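Brown butter in shortbread -- worth it or not?

Forum: Cookies & Bars

crumbline
17 May 2023
Trying to settle something before I make a big batch. Aoki recipe, the slice and bake one, says plain soft butter. My sister in law swears you brown it first. Did one tray her way last night and the dough was like wet sand, wouldn't hold a log at all. Flavor was great tho. Edges went dark way before the middle was done. Is it the water loss or did I just screw up the flour? 8 oz butter, 2 cups flour, little under a cup of powdered sugar.

omar_sayegh
Water loss. Butter has a fair bit of water in it and you cooked it off. Weigh it after browning and add the difference back as milk or plain cold water. Then let it go solid in the fridge before you cream it. If you pour it in melted you get sand, every time.

pantrymoth
Disagree w/ adding milk. Just start with more butter. Milk makes it taste like a sugar cookie and the whole point of shortbread is the snap.

omar_sayegh
A tablespoon of milk in a whole batch does not do that. Use water then if it bothers you.

pantrymoth
It does to me. I've made both side by side.

rituS
Can I ask what pan. Dark edges sounds like a dark pan to me, nothing to do w/ the butter. I had the same thing until I switched to the light colored ones from Gukberg. Also chill the slices AFTER cutting, not just the log. Almost an hour in my fridge, less in the freezer.

crumbline
Pan is old and black, so yeah probably. Didn't chill after cutting. Ok that's two things.

deividas_z
Brown butter is wasted in shortbread imo. You want the clean taste. Save it for blondies or a crumb topping. My grandmother would of thrown you out of the kitchen.
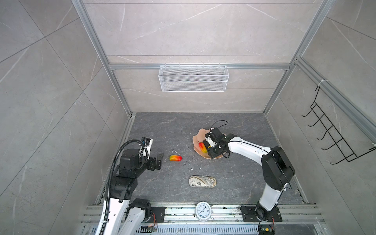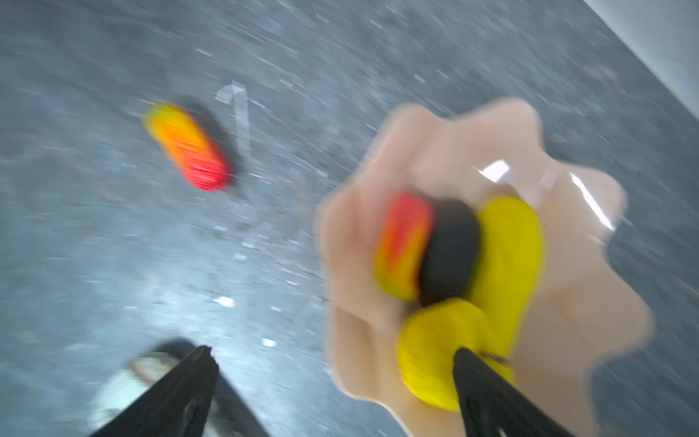
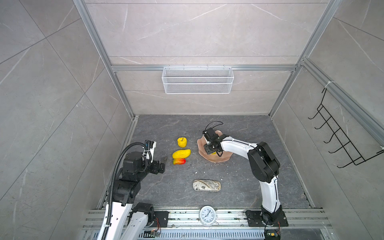
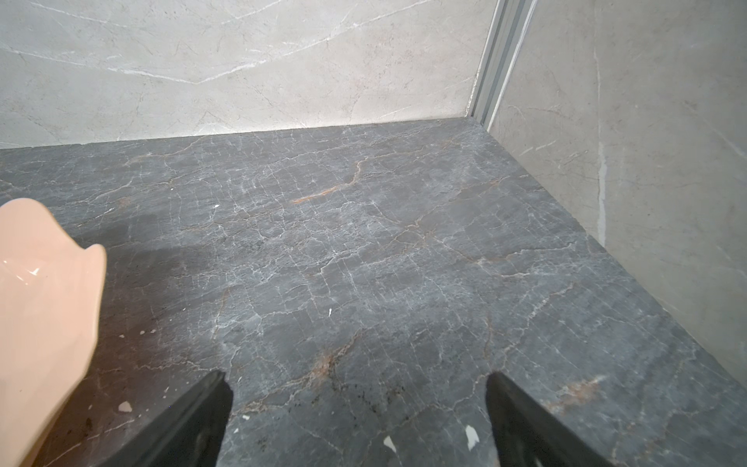
And back to the butter. If you insist, brown only half of it. Half browned and chilled hard, half regular at room temp. You keep enough water for the dough to come together and it still smells nutty. Low oven too -- 300, not 350. People bake shortbread much too hot. It should come out pale on top with just a bit of color underneath.

pantrymoth
Half and half is what I do for pecan bars. Works there. Agree about 300.

S_Rawat
350 is fine if they're thin. I do quarter inch slices at 350, 12 min, never had a problem. At 300 mine spread and go greasy.

deividas_z
If they spread at 300 the dough was warm going in.

S_Rawat
Straight out of the freezer. So no.

omar_sayegh
Could be the oven. Mine reads 25 degrees off. Cheap thermometer on the rack and you'll know.

S_Rawat
Fair. Haven't checked since we moved in January.

rituS
Nobody asked about the sugar. Powdered has cornstarch in it, which makes it tender but it soaks stuff up too. With browned butter I go half powdered half regular and the dough is less dusty. Salt matters more than any of this btw. Most recipes are way under.

crumbline
How much salt? Recipe says a pinch

rituS
For 8 oz of unsalted, 3/4 tsp kosher. Half that if it's fine table salt. Pinch is nothing.

pantrymoth
3/4 is a lot!! But I'd rather have that than a pinch.

crumbline
Ok did tray number 3 tonight. Browned half, the rest soft, no milk. 3/4 tsp salt. Log in the fridge overnight was the plan but I got impatient, gave it two hours. Sliced, froze the slices, borrowed a light pan from next door. 300 for 28 min.

Held together fine. One end of the log crumbled when I cut it but that's my knife. Color was even. Taste is less browned than the first tray and I kinda miss that? Husband likes these better. Next time maybe three quarters browned with a spoon of water, see what happens. Sorry pantrymoth

pantrymoth
Water is fine. It was the milk I objected to lol

omar_sayegh
Scrape ALL the brown bits out of the pan when you pour it off. Lot of people leave them behind and thats where the flavor is. Might get you there without changing the ratio.

crumbline
Oh. I strained it. Recipe for ghee said to strain so I figured

rituS
Nooo. Keep the bits!

deividas_z
Still say plain butter. But yes, if you're going to do it, keep the bits.

crumbline
Going again Saturday, bits in. Will report back. Does the dough freeze ok as a log?

S_Rawat
Yes, wrap it twice. Good for a couple months. Let it sit out 10 min before you slice or it shatters.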